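Tonidley Reading and Skills Center
Progress report to the Soylu Fund, second period

Summary

The adult evening program at Tonidley is on schedule and within the approved budget. Enrollment reached 150 learners in September, against a target of 90 for the period. Courses in basic reading, workplace writing and everyday math are now running at 3 sites, and a fourth course, form-filling and household paperwork, opened at the Otetico branch.

Program activity

Classes meet in the evening, with doors open from 6:30. Each group is limited by the size of the room, and the Otetico branch has a waiting list for reading. The Center has moved one math group to the larger upstairs room there, which freed a place in the schedule for a second reading group. Attendance held steady until the bus timetable changed, after which the late sessions lost some learners who depend on the last service. Start times for those sessions have been brought forward by half an hour.

Course materials were revised in response to comments from tutors. The workplace writing units now include shift notes, accident forms and short emails — the tasks learners asked for most often at registration.

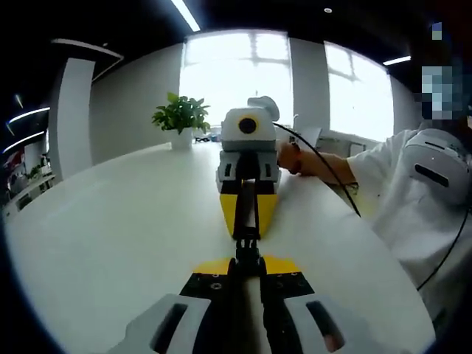
How will the Center handle the waiting list at Otetico?

Two additional reading groups will open next period, staffed by tutors who are completing their training now. Learners already on the list will be offered places first, in order of registration.

Spending

Spending on tutor hours was slightly above plan as a result of higher enrollment. Printing costs were below plan after the Center changed to the Deltera supply contract, and the difference has been applied to tutor hours. No change to the total award is requested.

Matters outstanding

The lease on the third site ends in 7 months. Terms for renewal have been received and are under review. The Center will also submit the results of the end-of-course reading checks, which were not complete when this report was prepared — they will be sent as a separate attachment with the next financial statement.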